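六月观影通讯:周日放映单元调整,以及几部值得补的剧

各位订阅读者:

这一期说三件事:六月起的放映安排、上半年大家投票选出的剧集,以及借碟和字幕方面的一些变动。六月1日(星期日)的首场照常进行,下午两点入场,两点半开映,地点仍在斯坦代尔(Standdale)二楼的小厅。

一、放映安排

从这个月开始,周日单元改为每月一个主题,六月的主题是“工作中的女人”。选这个题目,起因是一月份的那次讨论。当时我们连着放了两集律所剧,散场以后大家聊了很久,有读者提出,剧里的女主角升职、离婚、搬家都拍了,唯独没有怎么拍她上班到底在干什么。会议室的门一关,下一个镜头就是她在走廊里哭,或者在酒吧里喝酒。几个人回去翻了翻自己看过的剧,发现这样的情况相当普遍。

所以六月的选片标准很简单:主角是女性,有一份说得清楚的工作,而且片子里有足够的篇幅拍她做这份工作。职业不限,结局不限,讨不讨人喜欢也不限。

本月选定的第一部是迷你剧《查卡塔》(Tsikata),全剧6集,讲一名港口检验员在退休前最后一个冬天里的事情。节奏偏慢,前两集几乎没有配乐。第三集有一场很长的戏,主角带着徒弟一个货柜一个货柜地查过去,两个人话不多,徒弟漏看了一处封条,她没有当场指出来,等走到下一排才让他回头再看一遍。去年在通讯里推荐过这部剧,有读者来信说看不下去,也有读者说这是全年最喜欢的一场戏。这次六集分两个周日放完,每次三集,中间休息一次。

第二部是长片《贾克尼斯》(Jarkness)。片名是一个小镇的名字,故事围绕镇上唯一的一家维修铺展开,女主角从姐姐手里接下铺子,头一年几乎全在还债。这部片子的对白写得很密,两姐妹吵架的几场戏建议留意。她们吵的始终是钱、零件和谁去进货,关于母亲的事只在片尾提了一句。影片有两个版本,我们放的是较长的那一版,多出来的段落主要是冬天铺子里的日常。

小厅座位有限,请提前登记。带孩子来的读者请注意,《贾克尼斯》中段有一场车祸戏,声音比较大。

二、上半年投票结果

上半年的读者投票已经截止,一共收到600张有效选票。按照惯例,每人最多可以填三部,不分先后。选票里填写了理由的有400张,我们都看过了,下面整理的意见大多出自这些理由。

得票最多的是一部讲县城女子排球队的剧。喜欢它的读者,多数提到了教练这个角色。她脾气坏,记仇,训练时骂人,输了球也会把责任往队员身上推,编剧没有替她安排一个悲惨的童年来解释这些。有一位读者写道,看了很多年电视,男教练一直可以这样,终于轮到一个女教练也可以这样了。也有不同意见,认为后半季把她和助理教练的关系拍得太像竞争对手,两个人同在一间办公室里却没有一次正经谈过战术。这个批评我们认为是有道理的。

排在第二的是一部科幻剧,讲殖民飞船上的一支医疗队。队里女性占多数,剧本没有拿这一点做文章,所以观众大概看到第三集才会意识到。多位读者称赞这种处理,也有几位觉得可惜,认为既然设定了这样一个社会,就应该交代它是怎么形成的。两种看法在选票里都有,通讯不做评判。

第三位是一部老剧,因为今年重新上了平台,不少人是第一次看。它的问题也很明显,第一季里的女配角几乎都围着男主角转,到第二季换了编剧才有改观。如果时间不多,可以从第二季第一集看起,前情不影响理解。

没有进入前三、但理由写得最长的,是一部只有小规模播出的情景喜剧,主角是两位合租的中年女性。投它的读者不算多,几乎每张票都写满了。大家最常提到的是剧里两个人怎么处理家务:谁买菜,谁倒垃圾,谁先发现水管坏了。有读者说,她和室友看完以后把自己家的分工重新排了一遍,贴在了冰箱上。

另外,有读者问能不能在投票里加一个“最令人失望”的选项。这件事上一次也有人提过。我们的考虑是,这个选项容易变成对某一位演员的攻击,之前在留言区发生过,收拾起来很费力气。下半年的投票仍然只投喜欢的作品,对不满意的剧,欢迎写成文章投稿,八百字以上即可,署名或者不署名都行。

三、关于“强大女性角色”这个说法

投票理由里出现得最多的一个词是“强大”。我们把用了这个词的选票单独拿出来读了一遍,发现大家说的其实是几件不同的事。

一部分读者指的是能打。女主角会格斗,会用枪,可以一个人对付一屋子人。这类剧近几年产量很大,看着过瘾,可是看多了会发现,很多角色除了打斗以外没有别的本事,也没有朋友。

一部分读者指的是能扛事。家里出了问题,她一个人撑着,不抱怨,最后大家都得救了。这一类角色在家庭剧里最常见。有几位读者对此表示了厌倦,其中一位的意见比较有代表性:她希望看到一个女主角在第一集就说自己撑不住,然后剧里其他人真的来帮忙,而这部剧还能继续往下拍。

还有一部分读者指的是角色写得好,有主见,会犯错,她做的决定会影响故事的走向。按这个标准,反派也可以算,配角也可以算。《查卡塔》里那位检验员的上级只出场四次,每一次都改变了主角接下来的行动,有读者就把她列为自己心目中的强大角色。

我们今后写推荐时会尽量少用这个词,改成直接说明角色做了什么。来稿也请照此办理,编辑时会省去不少来回。

四、借碟与字幕

特伦德克(Trundeck)影碟角从本月起调整规则。借期由一周延长为12天,每人每次最多借两套。整季装的剧集按一套计算,不再按碟片张数计算。逾期不罚款,逾期期间不能再借新的。碟盒里的内页和小册子请一并归还,上半年缺失的内页比往年多,有两套剧已经配不齐了。

字幕方面,《贾克尼斯》使用新校对的一版。旧版把姐姐的几句台词译得过于客气,听原声就知道她当时是在发火,新版已经改过。维修铺里的工具名称也统一了,旧版同一把扳手前后有三种叫法。《查卡塔》仍用原来的字幕,第五集开头有一小段广播没有译出,内容是天气预报,不影响观看。

听力不便的读者可以在登记时注明,我们会安排靠近屏幕左侧的座位,那一侧的字幕看得最清楚。

五、茶点与场地

映前茶点照旧,饮料自取,杯子请自带。零食请用碗盛好再带入小厅,包装袋留在外面,上个月放映时拆袋子的声音影响了后排。

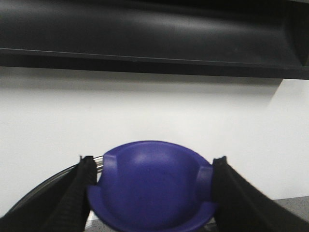 六、征稿与下期预告

七月的主题暂定为“姐妹”,包括亲姐妹,也包括长期共事或同住的女性。目前候选片目还没有定,欢迎推荐,来信请写明片名、集数、在哪里能看到,以及一两句理由。只写“很好看”的推荐,我们很难拿来讨论。

另外征集一类短稿,题目是“我重看了一遍”。请选一部您十年前喜欢过的剧,重新看几集,写一写现在的感受。喜欢的地方还在不在,当时没有注意到的问题现在看不看得见。不必写成检讨,也不必给旧剧打分。已经收到的稿子里,有一篇写的是一部医院剧,作者当年最讨厌剧里的护士长,这次重看,发现她是全院唯一按时交班的人。这篇会登在下一期。

稿件请直接粘贴在邮件正文里,不要发附件。截稿时间为本月最后一个周五。需要更改收件地址或者停止订阅的,回复本邮件说明即可。

通讯编辑组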